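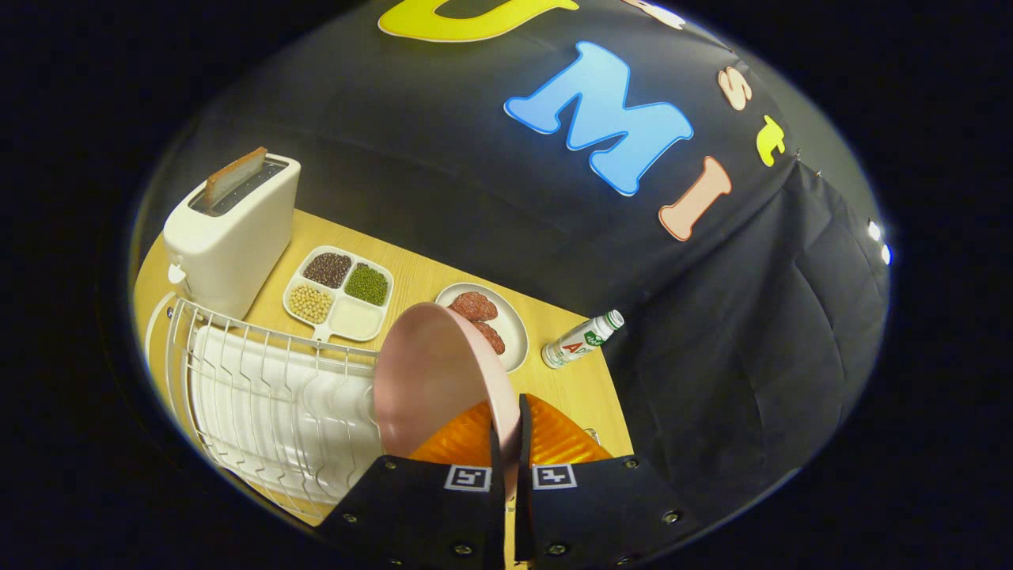
December, before the regional swim meet. Spent most of the morning on the split times from the Zetthorpe pool, and I'm pleased to say the new touch pads from Vuko are behaving much better than the old set did (touch wood!). We ran the 400 free sheets first, then the 1000, and the pads and the hand watches agreed nicely until the last turn, where lane 22 on the sheet is plainly a typing slip of mine and should read lane 2. I'll fix that before anyone prints it. Loose bits keep wandering off the bench when we swap the pads over, so a shallow bowl like the pale pink one would do us very well for the little washers, and it's a colour you can find again from across the room.

After lunch I had a go at the Texier starter horn, which still comes in late on cold mornings. Swapped the lead, no change. Swapped the battery, a bit better, and then I lost a good while to a lovely chat on the phone with the Ninetti people about backstroke flags, so the horn is still sitting there half done.

To do: try the horn again at 10, before the juniors arrive and it gets too noisy to hear the delay. Charge the spare watches. Whoever has the long tape measure, could you please bring it back, I'd like to check the flag distance at the deep end.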